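4.2 Comparing the two grippers

We wanted to know how much the gripper matters once everything else stays put, so we ran both of ours in the same simulated kitchen - same countertop, same camera on the body. I gave each one 300 tries under the Trasar controller.
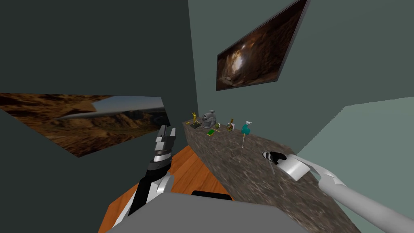
Figure 3. Simulated kitchen, with the silver gripper on the left arm and the black one on the right arm.

My money was on the silver one, with those big flat fingers. Bautista Mansilla bet on the black one and got to gloat a little - it came out 30 grasps ahead. Most of the gap came from the sponge and the thin sticks, and we get into those in Section 4.3.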